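4.2 Compensation delays after quarry blasting claims

The second part of the study covers property claims filed with the Plarnau district office by households living near the Arain quarry. A claim enters the record when the household submits a damage form, and it leaves the record when a payment is made or a final refusal is issued. We obtained 398 closed claims. Claims still open on Oct 4, 2018 were left out of the delay estimates and are treated separately in Section 4.4.

Each claim was coded for the type of damage reported, the distance from the pit edge, the insurer, and whether an outside surveyor had visited the property. Damage to walls and ceilings was coded as structural only where the surveyor's form used that term. Broken windows and roof sheets were placed in a second group, and household goods in a third. Where one form listed several kinds of damage, the most costly item set the code.

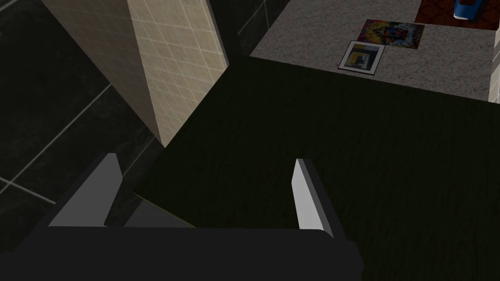 Does a surveyor's visit shorten the wait for payment?
Only for structural claims; for windows and household goods the visit adds a step and the wait gets longer.

The difference appears to come from the order in which files are handled. The Plarnau office holds a structural claim until a survey report arrives, so an early visit removes the main source of delay. Claims in the other two groups can be paid on receipts alone. When a surveyor is sent anyway, the file goes back to the insurer for a second review - a practice that the written procedure neither requires nor forbids.

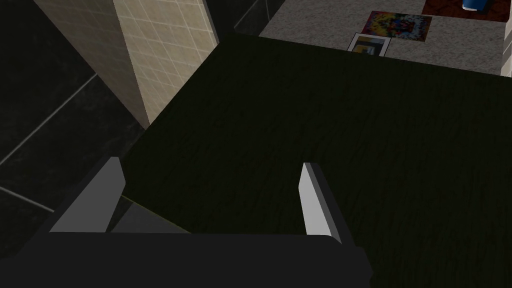 Figure 8. Simulated gripper with fingers open above a dark green surface.

Distance from the pit was a weaker predictor than expected. Households in the nearest band filed more structural claims, but once damage type was held fixed, the remaining effect of distance on delay was small and changed sign between model versions. We therefore report it without interpretation. The insurer term was stable across all versions. Files handled by Kodik moved faster at the first review and slower at the second, and the two effects largely canceled out.

Claim amounts were recorded in local currency and adjusted to a common base month, August, before analysis. Claims under 2,000 followed a short review path with a single signature. We tested for bunching just below this limit and found a modest excess of claims there. The excess may reflect households trimming their forms to avoid the long path, or it may reflect advice given at the counter. The records do not allow the two to be told apart. 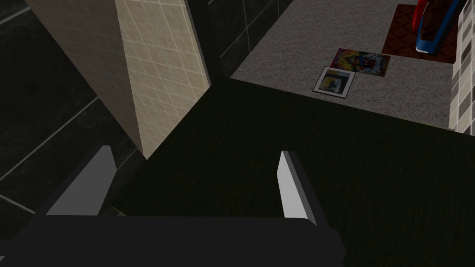 Handby Institute - Department of Risk and Insurance Studies

The coding was repeated by a second reader on a random subset. Most disagreements concerned cracks in outer walls, where the surveyor had written "old" beside the entry without stating whether the crack had widened. These entries were kept as structural in the main model and dropped in the robustness check. Dropping them left the sign of every main coefficient unchanged, although the standard error on the survey term grew.

A draft of this section was opened for comment before submission, and one response bears on how the delay measure should be read.

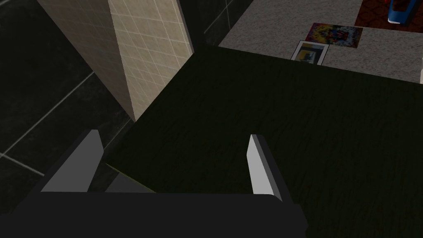 Arain Residents' Association wrote that the delay should be counted from the blast and not from the form, as many households waited weeks before the forms were available at the district office. We agree that the measure used here understates the full wait. Blast dates were missing from most files, and a corrected measure could be built only for claims that named a specific event. Results for that smaller group are given in Appendix B.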